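August
By Eduardo Salgado

Conceição Carvalho has run the clothing room at Durnell for 17 years. She opens it at 2 in the afternoon and starts with the rail by the door, where the shirts go.

"People drop off bags all summer," she said. "They clean out the closet when it's hot, so I get the winter things in August."

A good week brings in 200 pieces. She sorts them on a long table, checks the cuffs and buttons, and puts anything with a tear in a bin for mending.

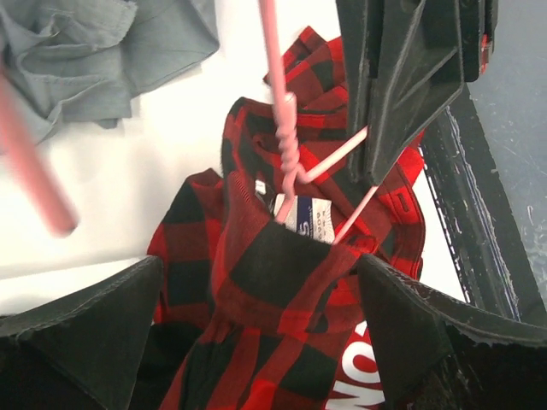
Carvalho has firm ideas about hangers. She would like every one in the room to match, but she takes what comes in with the clothes, and she has stopped arguing about it. Flannel is harder to please than cotton, she said. A red and black check shirt on a pink coated wire hanger will bunch up on itself if the shoulders aren't pulled out to the ends of the arms. "You do the top button and then you pull down from the hem — not the sleeves," she said. "Sleeves stretch."

She leaves the labels in, even the scratchy ones. Customers look inside the collar before they look at anything else, and a shirt with no size in it gets tried on and left on the floor.

The room holds 60 coats at most, and those come out in the fall. Until then they stay boxed on the top shelf.

I asked what she keeps for herself.

"A gray cardigan, once," she said. "I paid for it."

Contact Durnell | Copyright Durnell, all rights reserved | Back to top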